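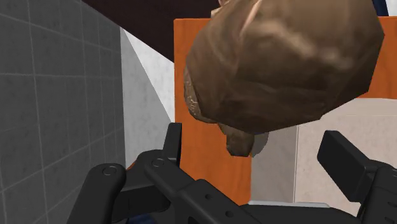 How to Check a Drug Lawsuit Ad Before You Call the Number
Posted Aug 11, 2023

You've seen the ad. A serious voice, a drug name you recognize from your own bathroom cabinet, a list of injuries, and the phrase "you may be entitled to compensation." You may be. You may also be about to hand your medical history to a call center that sells it by the name. The ad won't help you tell which, so you have to do some checking yourself.

It takes an evening. You need the drug's box or bottle, a computer, and a notebook.

I'll use one ad that ran in our area in June as the running case. It concerned Skorard, a prescription reflux tablet made by Sison, and it said the tablet had been "linked to" kidney damage in "thousands of patients." The number on the screen belonged to something called Baseo Claims Help.

Before anything else: don't stop taking a prescription drug on the strength of an ad. Call the prescriber or the pharmacist first. Quitting some drugs suddenly can hurt you faster than the side effect would.

Step 1. Write down what the ad says, word for word

Pause it, replay it, look it up online if it's a TV spot. Then copy the exact claim. "Linked to" is a different claim from "caused." "Reports of" is different again. "Under investigation" might mean a federal agency, or it might mean the law firm is investigating whether it can find enough clients.

Copy the small print too. Look for the words "attorney advertising," the name of a lawyer or firm, and the city of the main office. If there is no lawyer named anywhere, note that in large letters at the top of your page.

The Skorard ad had a line at the bottom reading "Baseo is not a law firm and does not provide legal services." It was on screen for maybe as long as it takes to sneeze.

Step 2. Find out who is on the other end of the phone

There are three common possibilities.

A law firm that will handle the case itself. Fine, as far as it goes.

A law firm that signs people up and refers them to another firm. This is allowed in many states under certain conditions, usually with disclosure to the client. Ask who the second firm is and how the fee is split. Get the answer on paper.

A lead generator. It takes your details and sells or passes them to firms. You did not hire anybody by calling, and what you told the operator may not be protected the way a talk with a lawyer would be. People find this out after the sixth call from a stranger who knows about their kidneys.

Once you have a lawyer's name, look it up on the state bar's website, in the state where the lawyer says he or she is licensed. It's free. Check that the license is active and whether any public discipline is listed. Gold seals and "top rated" badges on the firm's own site tell you very little, and some of them are bought.

Step 3. Read the drug's label

By label I mean the full prescribing information, the long folded sheet in tiny type that most of us throw away. Current versions for most prescription drugs are posted online on DailyMed, which the National Library of Medicine runs. Search the drug's name and go to the sections on warnings and adverse reactions.

You're after two things: whether the injury in the ad is listed, and if so, when the warning was added. Older versions of a label can often be found through the FDA's drug database. Dates matter because many of these suits are failure-to-warn claims. They argue that the company knew or should have known of a risk and didn't say so properly. If the warning was printed plainly on the label before you ever took the drug, that's a harder case to make, and the person answering the phone is unlikely to bring it up.

It is not always fatal to a claim. A warning can be there and still be argued to be too weak. But ask.

Step 4. Treat report numbers with suspicion 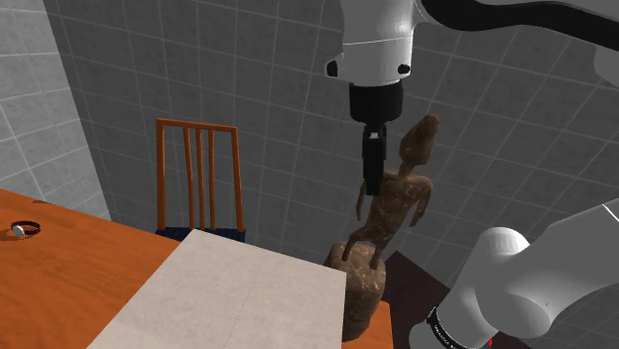
Issue 329

The Skorard ad's website (the TV spot only said "thousands") gave a figure of 2,346 adverse event reports. It sounds like a body count. I went looking for what kind of number it was, and the site's own footnote said it covered every report of any kind that mentioned the tablet. Headaches were in there. So were people who disliked the taste. The footnote put the kidney reports at 329.

Even that smaller figure has to be handled with tongs. The FDA collects reports from drug companies, doctors, and the public, and anyone can search them on its public dashboard. The agency says plainly that a report doesn't prove the drug caused the problem. One patient can show up in more than one report. Plenty of real injuries are never reported at all, so the count can be off in both directions, and you can't get a rate out of it unless you know how many people took the drug.

There's another wrinkle. Once the ads start running, reports tend to go up, and some are filed by lawyers on behalf of clients. Then the next ad quotes the new, higher number.

If you want to do this search yourself, type in the generic name as well as the brand name. Sort by reaction. Look at the years. A sudden jump might be a real signal or it might be the month the commercials began, and the dashboard won't tell you which.

Step 5. Look for the study, then look at who was in it

"Studies show" should send you to a study. Search the drug's generic name and the injury together on PubMed. You can usually read the summary for free even when the article is locked.

Check what sort of people were followed. If they were all over 70 and already had kidney trouble, and you are 45 and don't, the result might not carry over to you. See whether the risk is given in relative or plain terms. "Doubled the risk" could mean going from one person in 1,000 to two. It could also mean something far worse. You need the starting number, and if an ad or a law firm's web page leaves it out, assume it was left out on purpose until you see otherwise.

Be just as hard on the company's side. Look at the funding line near the end of the paper. A study paid for by the manufacturer isn't worthless, but you should know about it. Sison's consumer page for Skorard says the tablet is "well tolerated," a phrase with no number in it either.

Step 6. See whether there are real lawsuits

An ad can run when very few cases have been filed. To check, find out if the federal cases have been gathered before one judge, in what's called multidistrict litigation, or MDL. The judicial panel that does the gathering publishes a list of pending MDLs with the number of cases in each. Many of the district courts involved keep a public web page with the judge's orders, and these are more readable than you'd fear.

No MDL doesn't mean no case. The suits might be in state court, or it might be early. When I searched federal dockets for Skorard, I found 11 complaints. The ad said "thousands are coming forward." Coming forward to whom, I'd like to know.

PACER, the federal docket system, charges by the page, with small bills waived each quarter. Search by the company's name and open one complaint. One is enough to see what is being alleged. Remember it is one side's version, and written to be.

Step 7. Work out your own dates

Every state sets a time limit for filing. It varies, and so does the day the clock starts: in some places it's the injury, in others it's when you learned, or reasonably should have learned, that the drug might be behind it. Some states have an outer limit as well.

So on one sheet write when you started the drug, when you stopped, the dose, the pharmacy, when symptoms began, and when a doctor first put a name to them. Ask your pharmacy for a printout of your fill history. Do it soon, as pharmacies close and change systems and old records get hard to reach. Keep the bottle if you still have it.

"Act now, time is running out" may be sales pressure and may also be true. A licensed lawyer in your state can tell you which, often in a free first meeting.

Step 8. Ask these before you sign

Who will be my lawyer, by name, and where is that person licensed?
Is the fee taken before or after case expenses come out?
Do I owe any expenses if we lose?
Is this a class action or my own separate case?
Will my health insurer or Medicare have a claim on the money?
How do I end this agreement, and what would I owe you?
Has anybody offered me a cash advance through you, and at what rate?

On that last one, the Baseo site had a link to a lender called Porkis Funding - money now against a settlement later. Read every line of anything like that with your own lawyer. The charges can eat a large part of a modest award, and drug cases run for years.

If the person on the phone won't answer, or wants your Social Security number before giving you a lawyer's name, hang up. You can also report a side effect yourself, to the FDA's MedWatch program, without hiring anyone. The form is online and your doctor can help fill it in.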